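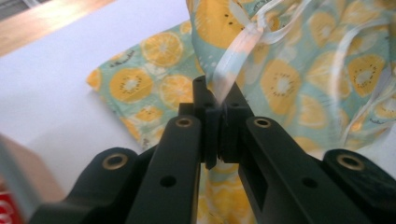

How long should the ribbon be on a drawstring bag?

Twice the width of the finished bag, plus a hand's length at each end for tying. Cut it longer if the bag is for something bulky, as the neck won't close so tightly and you lose length in the bow.

That was the thing most people asked at the April session in the Bellamy Street room, so it goes first. The rest of this item is a summary of how we are doing the fruit-print bags this spring, for anyone who missed the evening or is sewing at home and sending bags in.

The target is 300 bags for the Okadel plant and produce fair. As of Tuesday we still had 91 to make. Most of the cutting is done. What is left is largely sewing the casings, threading, pressing and wrapping, and all four can be done at home if you have an iron and a bit of clear table.

Cloth

We are using the kiwi print on pale mint for most of the small bags. It is a light cloth and it frays at the cut edge, so please zigzag or pink the edges before you sew anything else. It also creases very easily. Gøran Vik has been cutting it with the fruit running in any direction, which wastes less than trying to keep everything upright, and on a bag this size you can't tell once the neck is drawn in. If you have pieces already cut the other way, use them up, they are fine.

Wash it before cutting if you are buying your own to match. We washed ours at 30 degrees and it came up a little short along the length. A bag that is only going to hold seed packets doesn't need this, but people do use them again afterwards and some will end up in the machine.

Casing

Fold the top edge down by a centimetre and press. Fold it down again by three centimetres, press again, and pin. Sew close to the lower fold. Then sew a second line above it, leaving enough room between the two for the ribbon to run. The small frill left at the top is what makes the bag look finished when it is pulled shut.

Leave the gap at the side seam. Several bags came back with the casing sewn straight across it, and unpicking that is slower than making a new bag. Put a pin in sideways where you mean to stop.

Threading

White satin ribbon, the narrow one. Fasten a small safety pin to the end and close it properly, then work it round with your thumb and finger. Satin slips, so tie a loose knot in the far end before you start or it will follow the pin into the casing. Once both ends are out, even them up and cut them on the slant. You can seal the ends with a dab of clear nail varnish if you don't want to use a flame.

Do the threading after the pressing. Satin marks under a hot iron and the marks stay.
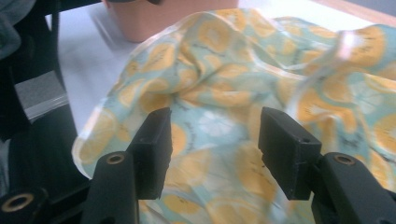
What is the best way to get creases out of thin printed fabric?

Iron it on the wrong side while it is still slightly damp, moving the iron in straight lines along the grain. If it has dried out completely, mist it with water, roll it up for ten minutes and then iron it.

A few notes on pressing, as the bags that came in last time were very mixed. Press the seams open before turning the bag the right way out. Push the corners out with something blunt, such as a knitting needle with the wrong end first. Press the whole bag flat once, front and back, and let it go cold before you pick it up. If it is stacked while still warm it takes the shape of whatever is underneath.

Dexter Escobedo has offered the use of his ironing press, and it is quicker for flat pieces, but it doesn't get into the casing. Use a normal iron for the top four centimetres.

If you haven't the time to press, send them in unpressed and put a note in the box. We would sooner have them.

Wrapping

The made-up bags are stored at the Tiltosmont hall until the fair, and the cupboard there is dusty, so everything goes into clear film before it leaves. We tried tissue in the autumn and the top layer had to be washed. The film has been bought as a roll from Clelluno and there is plenty of it. Ask for a length if you are working at home.

Lay the film out first and smooth it from the middle with the side of your hand. It clings to itself at the slightest excuse and a twisted piece is hard to straighten, so cut one length at a time and leave the others on the roll. Put the bags on it face down with the ribbons tucked under, bring the two long sides over, and fold the ends in last. One small piece of tape is enough. We had parcels in the autumn with tape all the way round, and somebody had to cut through it with scissors on the morning of the fair with people already queuing — a nick in the cloth was found afterwards in two of them. 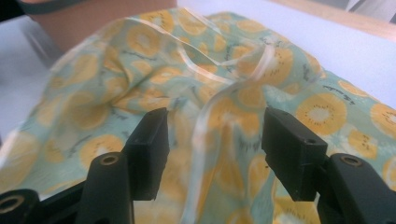 Ten bags to a parcel is the number to work to. It is easy to carry and it makes the totals simple when the parcels go into the cupboard. Write the number and the size on a slip of paper and put it inside the film where it can be read from the front. Don't write on the film itself, the pen rubs off on the next parcel.

Any film that is too crumpled to use again should be kept in the bag by the door. The supermarket in Okadel has a collection point for soft plastics and Gøran takes it when it is full.

Leftover cloth

Keep anything bigger than your hand. The scraps are going to be lavender sachets, which use the same casing on a smaller scale, or just a tied neck if you'd prefer not to sew one. Strips that are too thin for that can go in the stuffing box. Ribbon ends longer than a ruler are worth saving as well, the shorter ones aren't.

For those who like to keep track, the book says 1309 bags have been made since the group started, all prints included. The lemon print was the most popular last year and we ran out of it before lunch. The kiwi is brighter, and we will see how it does.

Next session is at the usual time, 7 pm, in the same room. Bring thread in white or pale green if you have any going spare. There are three machines set up and one of them is only good for straight stitch, so if you need zigzag it is worth getting there early. Finished bags can also be dropped off before then through the side door at Bellamy Street on a weekday morning. Please don't leave them on the step.

Filed under: Sewing group, Makes and mends
2 comments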